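Vasow Two-Arm Teaching Bench

Equipment for hire and sale / Teaching and demonstration / Vasow

The Vasow is our complete bench for teaching a pair of robot arms by example. You sit down in front of the leader handles, take one in each hand, and do the job the way you would like the arms to do it. The arms on the bench follow your hands while the recorder keeps the joint positions and every camera view together on one clock. We have been building benches like it for quite a few years now, and we still get a little thrill when a new customer picks up a jar on the first morning!

Most people who write to us have a small, fiddly job in mind, the sort that is easy to show and a real headache to put into words. Tidying bottles into a tray is a good one to begin with. A bottle on its side asks something different of the hand than a bottle standing up, and a round glass jar is different again, so a morning with a few kitchen containers will teach you a great deal about your own habits at the handles (mine is that I close too early, as Margit likes to remind me).

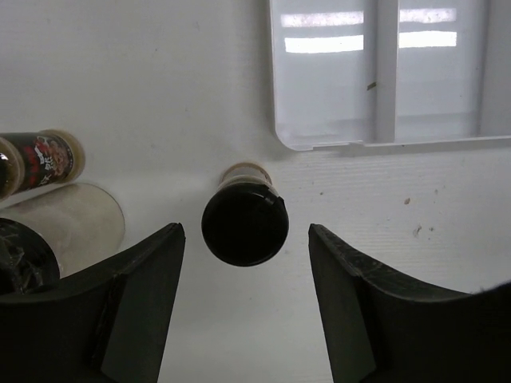
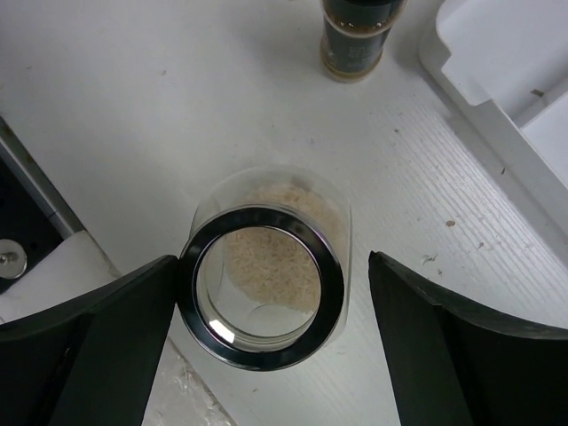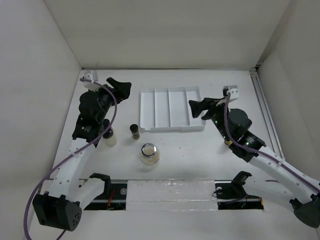
Spice bottles, jars and a divided tray on the white worktop, in two close views from a wrist camera and one view over both arms.

When you are ready to record, press the left foot pedal to start and the right one to stop. If a try goes badly, hold the right pedal down for a moment and it is marked as discarded. Please don't be shy about using it. We do suggest keeping the tries where you fumbled a little and then recovered, as they are often the most useful ones you will make all day.

The recorder software is called Releck and comes with every bench. It shows the camera views side by side while you work, and afterward you can scrub through a session, trim the slow start off a demonstration, or add a note in plain words. One of our longest-standing customers has recorded 297 demonstrations of a single sorting job, and she still finds her way around them by the notes alone.

What comes with the bench

Two follower arms with grippers
Two leader handles, sized for adult hands
Wrist cameras and an overview camera
White worktop with enclosure panels
Foot pedals (left and right)
Releck recorder software
Printed setup guide, 77 pages, with a good index

Options

Eide soft grips for the leader handles, recommended if you plan on long sessions
Lirkitz rolling stand, with locking wheels and a shelf for the computer
Spare gripper fingers, sold in pairs

Setting up

Allow about 10 hours for your first setup, spread over two days if you can manage it. Two people should lift the worktop. Zero the arms before you plug in the leader handles, and run the slow-follow check before anyone works at full speed. Keep hands, sleeves and coffee cups away from the worktop whenever the arms are powered.

Hire and training

Hire is by the week, with a minimum of two. Gunnel Strömberg runs our beginners' session every Wednesday at 9 in the morning, and you are very welcome to bring along the objects you want to work with. For prices, delivery and spare parts, please write to Margit Sjöberg through the contact form. Benches ordered now will ship in October.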